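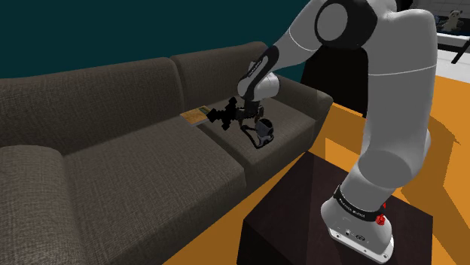
Mon 3 February
By Kristaps Kairys
4 shares | 2 comments

Progress on the Jatolero equipment plan, quick version, fuller numbers to follow when the second quote is in.

Where we are. Still all in simulation, as agreed. No hardware ordered. The point of this stage was to find out what we need to buy before we buy it, and I think we're most of the way there. The sofa task is up and running: single arm on a fixed stand, two-finger gripper, small stuff lying on the seat cushions. Book, toy sword, a headset sort of thing. Chosen to be awkward. Flat, long, and all loops and edges.

Spending so far is compute only. 200 hours used out of the block you approved, all of it on the Brislow machines. No overrun. Rest of the block should carry us through the end of February.

What we've learned that touches the budget:

Stand. We had it down as an afterthought and it shouldn't be. Where the arm sits relative to the sofa decides what it can get to, and the far side of the seat is a stretch. Asking for a heavier stand we can bolt and re-bolt. Polák quoted 3000 for one with the height adjustment, delivery included. Cheaper fixed one exists, but then we're stuck with wherever we guessed.
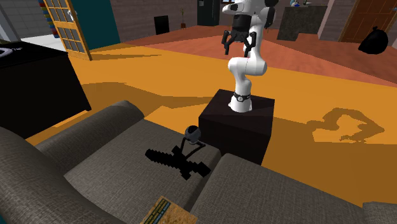 Room matters too. We modeled a lived-in place with furniture and doors on purpose, becuase the real site won't be a clean lab bay, and the arm needs its swing clear on the floor side as well as over the cushions. So please don't release the smaller of the two rooms to us to save rent. We'd end up moving. The bigger one or wait.

Gripper. Plain two-finger is fine to start. I'd budget for spare fingers and a set of softer pads, not a second gripper. Takance sells the pads in packs of 12, which is more than we need but they don't split packs. Asked twice.

Cameras. Room view plus one near the gripper. The close one is where the money question is. Up close you get a lot of fabric, part of an object, and the fingers covering whatever is behind them. Cheap sensor might do it. I don't want to promise that yet. Would rather hold the line open in the budget than put a low number in and come back in a month.

Compute for the next stage. One workstation, about 32 cores, the graphics card to be priced separately. Brislow will also rent, and for a short project renting probaly wins. Comparison sheet is half done.

Not started: safety enclosure, insurance, training for whoever runs the thing in the evenings. Insurance people want a floor plan first, and the floor plan waits on the room. Same knot as before.
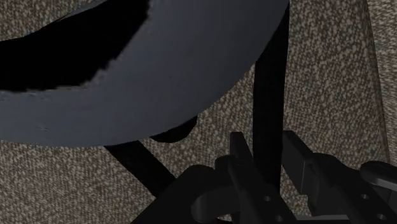
Kristaps, read the draft on the train. I'm OK with the stand but I don't like an open line for the close camera. Can you give me a ceiling, even a bad one? And why not buy the second gripper now, if the first breaks you lose weeks. Also has anyone checked that Takance ships to our address, last time they didn't.

Fair on all of it. Ceiling by Friday, it'll be a high one. On the gripper: if Polák can confirm a loaner while repairs are on, I'd still skip the second. If they can't, put it in. Emailed them this morning, no reply yet. Takance shipping, will call.

Decisions needed from you: the stand, yes or no. The room. Rent or buy on the workstation can wait for the sheet.

Next report end of the month, unless the room falls through, in which case sooner.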